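Haslam Brings Britiveck Dry Cider and Perry to American Restaurants and Wine Shops

Importer adds a small orchard producer to its list, with first cases shipping to retailers in December

Haslam, an importer and distributor of wine and cider, has signed an agreement with the orchard cooperative Britiveck to sell its bottle-fermented cider and perry in the United States. The agreement covers two bottlings in the first year, a dry cider and a dry perry. Both will be offered to restaurants, independent wine shops and specialty grocers.

The first shipment totals 3970 cases. Of these, 3000 are dry cider and the rest are perry, which the cooperative makes in smaller amounts because its pear trees are older and crop heavily only every other year.

Britiveck presses fruit from its own members only. The orchards are planted on a north-facing slope, on clay over limestone, and most of the trees are full-size standards with grass grazed underneath. Fruit is picked up from the ground in several passes, rested in open sheds until it softens, then milled and pressed. Nothing is added to the juice except a small amount of sulfur at bottling. Fermentation is slow and runs through the winter in a stone cellar with no heating.

The dry cider is a blend of bittersweet and sharp apples. It has a firm tannic grip, with notes of baked apple, orange peel and hay, and finishes fully dry. The perry is lighter and paler, with pear skin, elderflower and a saline edge. Both are bottled with a crown cap under the cork and have a fine, steady bubble.

"We have been looking for a cider we could pour next to the sparkling wines on our list without changing the glass," said Wendy Pilkington, who runs the import program at Haslam. "Our restaurant customers kept asking for something dry with less alcohol. The Britiveck perry was the one our buyers went back to at the end of the tasting."

Haslam will suggest serving both wines of the orchard, as the cooperative calls them, at cellar temperature and in a white wine glass. The cider has done well in trade tastings with roast pork, aged cow's milk cheese and buckwheat pancakes. The perry was poured with oysters, goat cheese and fried fish.

The cooperative has bottled under its own name for nine seasons. Before that, members sold their fruit to larger cider houses or kept it for home use. Today about 80 growers deliver to the press, some of them with only a few rows of trees behind the house. Payment is set by sugar level and by variety, and growers of the rarer perry pears receive a higher rate.

Bottling and labeling for the American market is handled by Prerholm, a contract bottler located near the orchards. The back labels carry the pressing season, the apple or pear varieties used and the date the yeast was removed from the bottle. Prerholm also packs the cases, which hold 12 standard bottles each. Magnums of the dry cider will be packed to order.
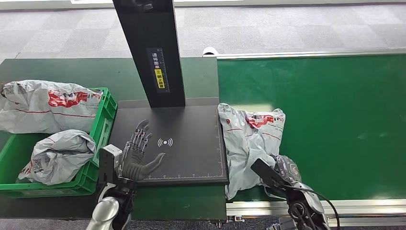 White mailer bags, a green crate and a green conveyor belt, with two robotic hands

Distribution will begin in the Northeast and the Great Lakes states, where Haslam has its own warehouses. In other states the cider and perry will be sold through Drukaritz, a wholesaler that already carries part of the Haslam list. Drukaritz will hold stock of both bottlings and can deliver mixed cases to accounts that want to try them side by side.

Haslam will pour the two bottlings at a trade tasting on Saturday at its main warehouse, from 1 p.m. to 5 p.m. Two members of the cooperative will attend and will bring a still cider from the cask that is not part of the import agreement. Buyers, sommeliers and members of the press may attend free of charge but need to register with the Haslam trade desk.

Suggested retail prices will be sent to accounts with the order form. Sample bottles are available to licensed buyers on request, with a limit of one of each bottling per account.

About Haslam

Haslam imports wine, cider and perry from family estates and grower cooperatives. The company sells to restaurants, hotels and independent retailers – it does not sell directly to the public.

Press and trade inquiries: Oleksandra Derkach, Haslam trade desk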